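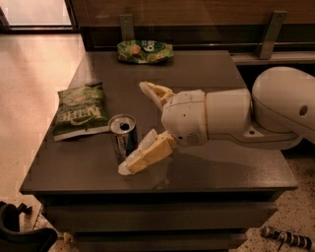 Side table with crisps and a drink

Ticket 800: Site records for Hullotness plotting in the wrong place
Project: Travcombe Islands Archaeological Survey
Category: Database and mapping
Status: Closed

Reported
After the August upload, 56 records from the Hullotness peninsula show in the sea on the web map. They include the chambered cairn, both duns and all the shielings on the north side of the loch. The site descriptions and photographs open as normal. Records for Prosinness, uploaded on the same afternoon, are in the right place.

First reply
Please confirm which form was used in the field, and whether the points were taken with the handheld receiver or read off the paper map. Please also attach the original spreadsheet as it came off the laptop, before any sorting.

Reporter
Spreadsheet attached. All points were taken with the handheld. We used the Coman form, the long one with the box for earlier references. The old antiquarian account puts the cairn "half a mile west of the landing place" and our own notes agree with that, so the field reading looks sound.

Checks made
1. Opened the spreadsheet and compared it with the database. The figures match, so nothing was changed during upload.
2. Plotted the cairn by hand on the paper map. It falls in open water, well east of the shore.
3. Swapped eastings and northings on a test copy. No good, the points went off the map altogether.
4. Looked at the grid letters. The Hullotness sheet has the letters for the neighbouring square on every row. The peninsula crosses the grid line a short way past the old pier, and the form fills in the letters from the first site entered that day.
5. Corrected the letters on the test copy. 44 points moved on to land and agree with the sketch plans. The other 12 moved too far west.

Reporter
The 12 are the shore sites south of the pier — middens, a fish trap and the boat noosts. Those are on the east side of the line, so the letters were right for them to begin with.

Fix
Letters changed on the 44 records only. The 12 shore sites put back as they were, then checked one by one. One noost was still in the sea. Its northing had two digits the wrong way round, 55 in place of the figure in the notebook, and this has been corrected from the notebook page.

The map was redrawn at 16:20 and all the Hullotness records are now on land, apart from the fish trap, which sits below the high water mark and should stay there.

Still to do
The Coman form will go on copying the grid letters down the sheet until it is changed. Until then, type the letters in for each site when working near the pier. Moved to a separate ticket.

Reporter
Checked against our copy and happy to close. The cairn's entry in the printed list has the old reference as well, and we will send a correction slip.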